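**Progress report, April**
Garment handling data collection, second reporting period
Prepared by Hanna Yurchenko for the Grikance program office
Copy: Zhuoran Luo, Dreltwood

## Where we are

The work in this period was collection. The grant agreement asks us to deliver a set of two-arm demonstrations of putting clothes on hangers and moving them to a rail, along with a policy trained on that set. We now have 841 accepted demonstrations on the storage server. The policy has been trained twice on partial data, and neither version is ready to be scored against the agreement. Those runs were done to find problems in the recordings, and they found several, which are covered below.

Spending is within the budget for the period. The one change is that money set aside for a third operator workstation was moved to replacement gripper fingers and cables. Zhuoran approved this by email in advance.

## How the recordings are made

An operator drives both arms through a pair of leader handles while wearing a headset that shows the head camera view. Each episode starts with a garment somewhere in a pile and a hanger within reach. It ends when the garment is on the hanger and the hanger is on the rail, or when the operator calls it off. Joint positions, gripper openings and all camera streams are saved together by Ketik, our recording software.

The base moves during the episode. In the first period we kept it parked and brought everything to the arms, and the policy trained on that data failed as soon as the table was shifted a little. We changed the protocol in the first week of this period. Operators now drive the base between the pile and the rail as part of the task, and the table position is changed at the start of each session.

Sessions are 2 hours with a break in the middle. We tried longer ones and dropped them. The share of rejected episodes went up sharply in the last part of a long session, mostly from operators rushing the second sleeve.

## Review and rejection

Every episode is watched once by someone other than the operator. The reviewer accepts it, rejects it, or marks it as a recovery. A recovery is an episode where the garment slipped or the hanger was dropped and the operator fixed it without help. We keep these and label them separately. Zhuoran asked last time whether they should be thrown out. Our view is still that they should stay in – the first training run used only clean episodes, and the policy kept going through the motions after it had lost hold of the cloth.

The most common reasons for rejection, in order:

- one camera stream dropping out or lagging behind the others
- the hanger held at an angle that hides the shoulder from the head camera
- the operator stopping to think for a long time with both arms still
- the garment touched by a person during the episode

Camera lag was the largest single cause until a cable was replaced. It has since fallen to third place. We rechecked the older episodes for the same fault and removed 48 that had been accepted by mistake. The total given above already leaves these out.

## Head camera blur

The second training run showed a weakness we had not planned for. While the base or the head is turning, the background in the head camera smears badly, and the policy tends to lose track of the rail and the pile. The grippers move with the camera and stay fairly sharp, so the recordings look usable on a quick review. They were passed as good for several weeks.

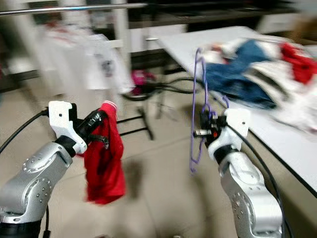
*Head camera during a turn: red garment in the left gripper, purple hanger in the right.*

We considered three fixes. Slowing the base down in software made the operators impatient and added a lot of dead time to each episode. Removing the blurred parts of each episode left gaps that the training code handled poorly. The third was a shorter exposure setting with extra lighting over the work area, and we have gone with that. The lights are in place and the new setting has been used for the last 30 episodes. Blur is much lower in those. Colors come out slightly darker, so we are checking whether old and new recordings can be mixed without correction.

## Garments and hangers

The collection is still weighted too heavily toward T-shirts. They are quick, operators like them, and the session plan left the choice open. From now on Ketik will assign the garment at the start of each episode and the operator will not be able to skip it. Trousers go over the bar of the hanger and need a different motion, so they are recorded as a separate task with its own label.

Thin plastic hangers remain hard to grip. They rotate in the fingers when the cloth pulls on one side. Softer finger pads have been ordered.

## Risks

The main risk is operator time. One trained operator leaves at the end of the month, and a new one needs about two weeks before most episodes pass review. Training of a replacement has started, but we expect a dip in output early in the next period.

The right gripper has been sent out once for a worn drive part. We hold one spare. A second failure before the spare is restocked would stop collection.

## Next period

1. Finish the color check and decide on mixing old and new recordings.
2. Fit the softer pads and repeat the plastic hanger episodes.
3. Bring long-sleeved shirts and trousers up to the planned share.
4. Run the third training and score it on the task list in the agreement.

We need one decision from Dreltwood. The agreement says the test garments must not appear in the training set, but it does not say whether a different size or color of the same shirt counts as a new garment. We have assumed that it does not, and have kept those shirts out of both sets. Please confirm this or correct it before the third training run starts.

Hanna Yurchenko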